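January, evening

Ewan Buchanan came over at 6 to deliver his verdict on the worktop, which he gave before he had his coat off. He says it will mark within the month. I said he had told me the same thing about the old one, and he said yes, and hadn't it?

I am not sure he's wrong, that's what annoys me. The man at Galbraith swore the pale wood was "very forgiving", and I have never yet bought a forgiving thing from a man on commission. £927 with the oil and the delivery, when Pridside would have done me something plain for 600. They did offer. I said I wanted a proper grain, as if I were somebody who knew about grain.

Two coats on so far. The tin says two is plenty and the leaflet in the lid says four, so one of them is selling oil. No scratches in the part by the window, I went over it with my nose nearly touching. Give it time. I have put the bread board out and moved the kettle onto the old tray, and I notice I'm already walking round it like a guest.

Still, the grain. Long wavy lines going off on the slant, creamy in some places and yellower in others. I'll allow it that much. Ewan called it "busy". He ate three scones off it without a plate.

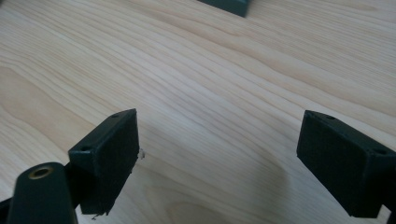
The pale wood and its wavy grain, no marks yet.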